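Pluvoton: daily rainfall from the Laltodstead gauges
README, last changed Monday, April 11, 2022

What you get

Pluvoton is a small, open collection of daily rainfall readings from back gardens, allotments and one very windy school roof in and near Laltodstead. It holds readings from 25 gauges, all taken by hand, all written down in millimetres. If you like rain (we love it), you are in the right place!

The main file is rainfall.csv. Each row is one gauge on one day. There is also gauges.csv, which says what kind of gauge it is, how high the rim stands above the ground and what is growing nearby, and notes.txt, where the readers' own remarks are kept word for word. Please do open the notes. They are a joy, full of slugs, frozen funnels, lost lids and the smell of the first proper shower after a dry spell.

Columns in rainfall.csv

gauge: short code, two letters and a number
day: the day the rain is counted towards, year first
mm: depth in millimetres, to one decimal place
flag: blank, T, A or S (explained further down)
reader: a code for the person who took the reading, never a name

How a day is counted

Readings are taken at nine in the morning, and the water in the gauge is put down to the day before. So a storm at breakfast on the third may be split between the second and the third. This is the old habit among rain watchers and we kept it so that our figures can sit next to other people's. In summer the clocks change but the gauges don't, and readers go out at ten by the kitchen clock.

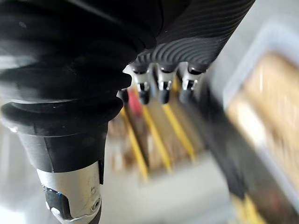
The flags

T means a trace: the funnel was damp but there was too little to measure. We store these as 0.0 with the flag set, so a trace and a dry day can be told apart.

A means added up. Somebody went away for a few days and came home to one full bottle. The total stands against the last day and the days before it are left empty. Please don't treat those gaps as dry!

S means snow or ice, brought indoors, melted and then measured. Light, blowing snow is hard to catch and these figures are nearly always too low.

A blank flag is a plain reading.

Two kinds of gauge

Most readers use the Farías pattern, a copper funnel over a narrow glass bottle, which is lovely to read even in poor light. The rest have the Arano, a clear plastic tube with the scale printed up the side. The Arano is cheaper and tougher but it splits in hard frost, and you will see a run of missing days for several of them in February. We had a Farías and an Arano side by side on the same lawn for a whole winter, and the Arano read slightly lower on windy days. We have left both sets as they were read. If you would like to correct for it, the paired readings are under codes LA1 and LA2.
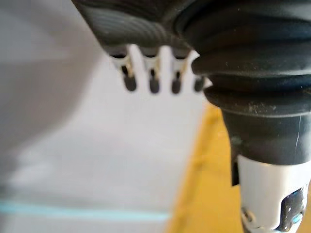
Checks we make

Any reading over 100 mm goes back to the reader with a friendly query. Most turn out to be a slipped decimal point, and the reader's corrected figure goes in. We also compare each gauge with its nearest neighbours, but we never change a figure just for being odd. Summer showers here can soak one street and miss the next, and those days are some of the best in the whole set.

Known gaps

The version in this folder has 1722 rows. A further 205 were held back where we couldn't tell which day the reading belonged to. They are in unsure.csv, and if you enjoy a puzzle, have a go!

The low ground by the river is thinly covered. We would be thrilled to hear from anyone there with an open patch of grass.

Good uses, poor uses

It is great for school work, garden planning, trying out charts and comparing one side of town with the other. It is a poor choice for flood warnings or for anything that needs rain by the hour.

Sharing

Use it, copy it, change it and pass it on. Please say it came from Pluvoton and keep the flags column with the figures. Gauge positions are given only to the nearest kilometre, and we ask you not to try to work out whose garden is whose.

Next version

Still to do: rim heights for the three newest gauges, a tidier notes.txt, and a second look at the codes beginning with K, which were used twice.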